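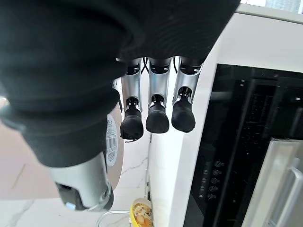

The Hetell

So my downstairs neighbor left me a machine. I should explain how that came about, or I'll get ahead of myself, and my sister says I always do that and then people have to ask who everyone is.

The neighbor was Lucian Rusu. He had the ground floor at 516 Brallari Street for as long as I'd been upstairs, and for most of that time we were on nodding terms only. Then one winter my kitchen sink leaked through his ceiling and he came up in his slippers, very polite, holding a saucepan with my dishwater in it, and after that we were friends. I can't tell you why that worked. I'd bring him soup, he'd bring me back the bowl with something else in it. Walnuts, usually.

On June 27, 2023, he moved out to live with his daughter in Bucur. I know the date because I wrote it on the piece of masking tape I stuck to the machine, along with his name, in case he wanted it back. (The tape has come off twice. I have the roll handy.)

He called it the Hetell. As in, "You will take the Hetell, please, my daughter has no counter." He carried it up the stairs himself while I walked behind with my arms out, as if I could have done anything, a man of his age and a thing that size! He set it down next to my toaster, patted it, and went back down for the container. Tan, a plain round thing with a white oval label stuck to the side, barcode and some lines of print so tiny I thought at first it was a pattern.

"This goes with," he said.

"Goes with how?" I said.

But the movers were leaning on the horn by then, and he kissed me on both cheeks and went.

The first week

I'd like to say I got right to work on it, but I had a lot on that week and I mostly just walked past. It's a big black thing and it made my kitchen look like somebody else's. I put a dish towel over it and felt rude, and took the towel off again.

By the weekend I was curious enough to sit down in front of it with a coffee. My sister came over to help, and by help I mean she brought her own coffee and had opinions.

We got stuck on the front part pretty much right away. She said it was a drawer. I said it was a tray. She said a tray is a thing you carry, and I said tell that to an ice tray, and she said people do carry ice trays, what did I think they did with them, and it went on like that until the coffee was gone. We still don't agree. I'm the one telling this, so it's a tray.

Then there was the compartment, with all those ridges. She ran her fingernail along them and it made a noise like a zipper, and she did it again because she could see I hated it.

"It's for bread," she said.

"Where would the bread go?"

"On the ridges."

"And then what?"

She thought it over. "Maybe it's not for bread," she said.

We tried to read the label on the container after that. I got my reading glasses and then I got the other reading glasses and held them both up together, and she held the flashlight from the junk drawer, and what I could make out was that it was words. She took a try at the barcode with her phone. The phone considered it for a good long time and offered her a snow shovel.

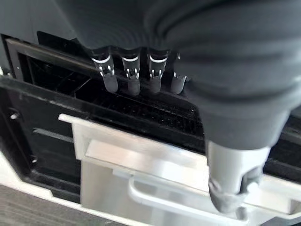
The machine, with its ribbed compartment and the pale tray out front.

What I should have done next is call Lucian. I know! Everybody has said so. But he'd just moved, and I pictured him in his daughter's place with his boxes all over, and me calling up to ask what his present was for. It seemed ungrateful. It's like asking somebody to repeat their name. You have one chance, and I'd used mine on the stairs with the movers honking.

So I called a repair shop instead. There's a place called Sturnon out past the car wash, and I figured if anybody knew a Hetell it would be them. The man on the phone was nice enough. He asked what the trouble was.

"No trouble," I said. "I just don't know what it is."

"Does it turn on?"

I told him I hadn't tried. I'd been nervous to, what with not knowing what it would start doing.

"Well, ma'am, bring it in and we'll look," he said. "It's eighty-four dollars for us to look." Then he thought I might not have heard and said it over in digits, eight, four, like a phone number.

I said I'd look at it myself for a while first, and he said that was up to me.

The summer of looking at it

Here's what happens when you have a thing on your counter and you don't know what it does. You start using it for what you've got. By the middle of July I was keeping my keys in the tray. Then the mail. Then it was keys, mail, and whatever coupons I meant to use, and I'd come in from work and drop everything in there without turning the light on, and I'll tell you I didn't lose my keys one time that whole summer. Before that I'd lost them so often the super made me leave a deposit.

The container I moved around. It was on the windowsill, then by the stove, then on top of the fridge, where I couldn't see it and worried about it. It ended up back beside the machine. This goes with, he'd said. I'd given it a shake early on and there was something in there, a soft kind of shifting sound, could have been powder, could have been beans, and I never did open it. My sister wanted to. She had it in her hands once with her thumb under the edge of the lid and I about climbed over the table.

"You're being strange about this," she said.

"It's his," I said.

"He gave it to you."

"He gave it to me to go with."

She put it down. She did the fingernail thing on the ridges on her way past, to get even.

People who came by always asked. The super thought it was for drying something. The girl from apartment 22, who babysits half the building, thought it was the bottom of something and I should be looking for the top. My boss, who I had over exactly once, said oh, you have one of those, and I was so startled I didn't ask, and then he'd moved on to talking about his knee. I lay awake over that! I thought about bringing it up at work, but it's hard to work into a conversation in a tile showroom.

I started telling it things, a little. I live alone, you talk to what's there. I'd come in and drop the keys and say well, that was a day. I missed Lucian, is what it was. The new people downstairs were perfectly fine and had a dog that sneezed, but no walnuts were coming up those stairs.

December

He came back to visit in December. His daughter drove him in for an eye appointment, and she dropped him at my place for lunch while she did her shopping. I'd made the soup. I'd also cleaned out the tray, wiped down the whole machine, redone the masking tape and set the container next to it with the label facing out, like I was expecting to be graded.

He'd lost some weight but he had a good haircut. He looked around my kitchen and then he saw it, and he got this enormous smile.

"You kept her," he said.

"Of course I kept her," I said, and I didn't mention that she'd been full of pizza coupons that morning.

We had the soup. He told me about Bucur, which has a bakery he likes and a pharmacist he doesn't, and he told me about the daughter's cat, and I kept waiting for a gap. When I'd refilled his bowl I figured it was time. I said, very casually, I'd practiced, "So Lucian, when you had the Hetell downstairs, how did you like to use it?"

He put his spoon down and looked over at it.

"For the keys," he said.

I said, "The keys?"

"In the front. Keys, and the letters. My wife bought her, you understand, from a man who had a stall. She was very pleased. She was going to show me how it goes, and then we had the move, and then she was ill." He shrugged, but gently. "So I put my keys there. She would have been angry, I think. But I never lost them."

I got up and went and stood by the stove for a minute. I told him I was checking on the bread.

When I sat back down I told him, the keys, the mail, the coupons, all of it, and the man at Sturnon, and the snow shovel. He laughed so hard he had to take his glasses off. He wanted to hear what my sister thought it was. I told him bread, and he went over and ran his finger along the ridges to see about it, and there was the zipper noise, and I didn't mind it so much.

"And the container?" I said. "You never opened it either?"

"Once," he said.

"What's in it?"

He picked it up and held it close to his face, right up at the label, and then out at the end of his arm. His eyes were still bad from the drops. He gave it a little shake beside his ear, same as I had.

"I forget," he said. "It smelled nice. She closed it again right away, she said it must stay closed until we use it."

So he set it back down where it had been. His daughter rang the bell not long after. I packed him up the rest of the soup in a jar with a rubber band around the lid, and he felt around in his coat and brought out a paper bag, and I knew what it was before he'd even handed it to me. I walked him down, the dog downstairs sneezed at us through the door, and his daughter had left the car running with the heat on.

When I got back up I put the walnuts in the tray with my keys.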